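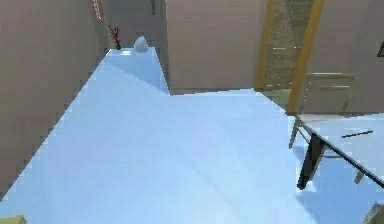
Zakia: the build so far
by Ľubica Koubek
Last updated September 29, 2026

Zakia is a small wheeled robot that I'm building on the back bench at Usska, our shared workshop, and at my kitchen counter when the workshop is closed. The goal is a robot that can drive itself from room to room in an ordinary home, find the table, and stop next to it without hitting any chairs. That's the whole job! I started in February with a box of parts and a lot of confidence, and I still have most of the parts.

I'm keeping the notes short and in build order, so scroll down for the newest stuff. Click a title for the larger set.

The base
Plywood, two layers, cut on the Usska band saw and sanded on my porch. The first one had the axle holes 12 millimeters too far back and it did a beautiful wheelie every time it started. Base number two has been solid.

Wheels and motors
Secondhand gear motors with soft rubber wheels. One motor runs a hair faster than the other, so in the early days Zakia drove in a big lazy curve to the left. There's a correction in the code now and she holds a line down the whole length of the hallway.

The Vitex board
Vitex is what we call the motor board, and it's the part I'm proudest of. I drew it myself and soldered it over one long evening with the big magnifier. Two traces were wrong and you can still find the jumper wires (look for the green ones). It has never once gotten hot enough to worry me.

Battery tray
Slides out from the back, held by one thumbscrew. I printed it four times before the screw and the hole agreed with each other.

Neck, round one
A length of aluminum tube to get the camera up to table height. It wobbled. Everything Zakia saw wobbled too, and the software kept deciding that the wall was moving.

Neck, round two
Same tube, with two braces and a wide foot. Much better. I can push it with a finger and it comes right back. The braces do get in the way of the battery tray a bit, so you have to come at the thumbscrew from underneath.

The practice rooms
Bodin is the simulator, and it has taken over my life. It's a program that runs on my old desktop and makes up rooms for Zakia to drive through before she's allowed near real furniture. The room on this page has a glossy pale blue floor, a narrow passage going off to the upper left, and a table coming in from the right with a chair behind it. The rendering is soft and the edges where the floor meets the walls come out like little stairs. I've grown fond of the look.

I set Bodin up to make 3,000 practice drives and let it go while I was at work. After I threw out the ones where the starting point landed inside a wall, there were 2,204 left. Plenty for a first try!

The shiny floor problem
I didn't see this one coming. On a glossy floor the light changes a lot from one end of the room to the other, and a shadow with a hard edge can look like a step or a rug. Zakia's first version braked for shadows. She would roll up to one and sit there, very polite, waiting for it to get out of the way. I went back and added rooms with deep shadows on purpose — under tables, across passages, everywhere — and retrained from scratch.

Same color, different thing
The tabletop in that practice room is nearly the same pale blue as the floor, and for a while I was going to change it. I left it in. My own kitchen has a white table over a white floor and she's going to have to cope with that sooner or later. The dark line along the near edge of the tabletop is a big help to her, and I may cheat and put a strip of black tape on my real one.

Table legs
Legs are hard. They're thin, they slant, they overlap, and there are chair legs mixed in with them. In the simulator Zakia clips one every so often and I get a red line in the log. My rule is that she needs 33 clean stops in a row in Bodin before I run the same code on the real robot. We've made it once, and I may have yelled.

First real drive
Down the hallway at Usska, past the drill press, with me walking next to her holding the kill switch. She went straight, slowed for the doorway, and went through with room to spare on both sides. Then she turned toward a trash can and stopped in front of it as if it were the table. I'll take it.

Bumper
Foam pipe insulation over a strip of spring steel, with a switch at each end. Cheap, ugly and very effective. It came off a few times until I gave up on double-sided tape and used zip ties.

Cable cleanup
My least favorite part of any build. Everything on the left side is now in one sleeve, labeled at both ends. The right side is still a bird's nest — soon.

Next up
More rooms in Bodin, with plants and clutter near the walls. A quieter left motor. A proper shell, once I stop needing to reach inside every ten minutes. I'd also like to try her on carpet, and I have a feeling the little rubber wheels are going to have opinions about that.

If you're building something similar, I'm happy to share the Vitex drawings, jumper wires and all. Leave a note in the guestbook or find me at the back bench.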